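**Sasell round patio table, glass top.** Had it since May, out in the courtyard. 80 quid, two trips to get it home.

Good: the pebbled top. Hides smears, hides dust, looks nice when the light catches it. Roomy too. I do my admin out there most mornings, magazine, a couple of books, iced drink, wireless mouse, all fits with space left over.

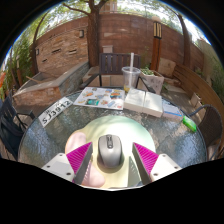
Less good: same bumpy glass is rubbish for writing on. Pen goes straight through thin paper. Mouse wants somthing flat under it as well, mine skipped all over the place til I did that. Rim is fine, no sharp bits.

Assembly took ages. Bolts in one bag, no labels. Had a Jendari before, went together far quicker but wobbled.

Four stars. Would buy again, but get a mat.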